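### 4.2 Standing posture and the height of the work surface

The second part of the survey dealt with how people stand when they work at a shared table. The tables in the Coltberg rooms were bought for seated use, and most of the work done at them is now done standing. Users were free to bring stools from the corridor, but few did so for tasks that required frequent movement along the table. Posture was therefore recorded separately for seated and standing work, and only the standing records are considered in this section.

Three postures were coded: upright, bent at the neck, and leaning. A posture was coded as leaning when the upper body was brought forward over the work and the head was carried with it. Bending at the neck alone was treated as a separate category, following the scheme that Tang had used for the Derkix kitchens. The two categories are easily confused when an observer stands directly behind the user, and records made from that position were checked by a second coder. Where the coders disagreed — mainly in records of short tasks — the entry was marked as unclear and left out of the totals.

Leaning was most common in tasks that called for close attention to a small area. Sorting, fastening, and the placing of small items all fell into this group. Folding and wiping, by contrast, were mostly carried out upright, with the arms doing the greater part of the reaching. Users who leaned also tended to keep both hands near the middle of the table and to leave the outer parts of the surface for storage. The occupied middle area was often smaller than users estimated when they were asked about it afterward.

The grip was noted along with the posture. A closed grip, with the fingers wrapped around a handle, was coded separately from a fingertip grip, as the two place different demands on the wrist and forearm.

**Figure 3.** A person leaning over the work; a hand in a closed grip. 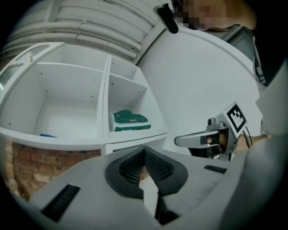

Table height was adjusted in the second round of sessions. Blocks were placed under the legs of the tables in the Nodar room, raising the surface by 9 cm, and the same tasks were repeated in the same order. Leaning became less frequent in sorting and fastening. It did not change in the placing of small items, where users continued to bring the head close to the work at either height. Xuelian Tang has suggested that lighting may be a stronger influence than height in tasks of this kind, and the lighting records from the Havlíček room are examined with that question in mind in Section 5.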